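Wrist camera add-on, worth the money?

mgautam
Oct 7, 2018
Putting together next year's request for our packing bench. Truven quoted the arm and gripper, then added a wrist camera as a 975 dollar line item. The rep says we'll want it from day one. Do we?

plendetti_fan
Yes. Get it now. Adding one later means new cable, new bracket, and redoing your calibration.

Zuweira Owusu
I'd push back on that. We bought 2 of them in June and I still can't point to a job that needed them. The quote never mentioned lighting, or the hours somebody spends tuning. Ask Truven what the closest working distance is and get it in writing. Ours wouldn't say.

plendetti_fan
You bought the wrong lens, then. Ondis sells one for close work.

Zuweira Owusu
For over 1,000, plus shipping. At that point price a fixed camera above the bench and leave the wrist alone.

mgautam
Fixed was my first thought too. Saxena will rent us a setup for 500 a month, but I don't trust the terms. Has anyone got real output from a wrist camera up close? All the rep sends is brochure shots.

Zuweira Owusu
From ours, fingers near a surface:

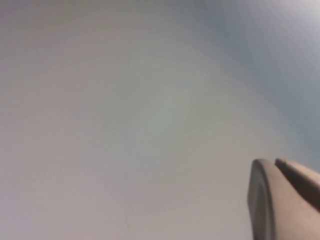
So before you sign anything, make them run your own parts at your own distance, and stay in the room while they do it. If the answer is "software will handle it," ask which software and who pays for it.

plendetti_fan
One frame proves nothing. Back it off a few inches and see.

Zuweira Owusu
Sure, and then I need to know what it's for once the gripper moves in.

mgautam
Moving that line to "optional" for now. Will ask about distance Monday.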